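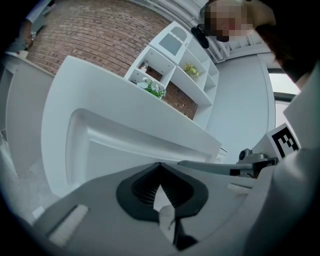 Progress report to the Hosier Fund: the Fledwood evening Bible course

Last updated: 27th January
Reading time: 3 minutes

Dear friends at the Hosier Fund,

Grace and peace to you all, and thank you once again for your patience with a report that ought to have reached you before Christmas. We wanted to finish the letter to the Galatians before writing, and Galatians would not be hurried!

You will remember that we asked for help to run a course of evening studies at Fledwood for people who have sat in church for years (in some cases for most of their lives) and never been taken slowly through a whole book of the Bible. Your grant has paid for the room, the heating, the printed notes and a very large quantity of tea. We planned 27 evenings in all and have now held 20 of them, which leaves the last part of the course for the spring.

What we have covered

We began with Ruth, partly because it is short and partly because everyone thinks they know it. It took us longer than we had allowed. The question of what a kinsman-redeemer was, and how much of it Paul and the others had in mind when they wrote about Christ, kept us going well past closing time, and we ended up giving it an extra evening. After that came the second half of Mark, and then Galatians, where the talk about law and freedom was lively and now and then a little warm. We have people from several traditions in the room — Baptist, Methodist, Anglican and one or two who would rather not say — and they do not agree about baptism or about the gifts of the Spirit. They have been kind to each other about it, and they keep coming back.

The notes

We printed 300 sets of notes for Ruth and Mark, and these are nearly gone, mostly because the fellowship at Skonulham asked if they might use them for their own house groups. We were delighted to say yes. They have sent back some very useful corrections, including a wrong verse number in the fourth study which had slipped past all of us. The Galatians notes are with the printer now and should be ready before the end of the month.

We are also in touch with the small congregation at Grønli, who would like to put the Ruth material into Norwegian. That work is at their own cost, so it makes no call on your grant, but we thought you would enjoy hearing of it.

What has been harder

Attendance fell away in the dark weeks, as we suppose it always does, and the drive out to Fledwood is not a pleasant one in fog. We have moved the start forward to the early evening, and that has helped the older members a good deal. The prayer time at the end had also become rather squeezed. We now stop the study 10 minutes sooner, whatever verse we have reached, and go straight into prayer.

Still to come

The remaining evenings will be given to the Psalms of Ascent, with a shared supper after the last one. You would be most welcome at any of them, and at the supper especially. We expect to finish within the budget you agreed and will send the full accounts with our closing report, along with a set of the Galatians notes for each of you.

With our love and thanks,

The Fledwood study team

Contact us | © Fledwood Evening Bible Course | Back to top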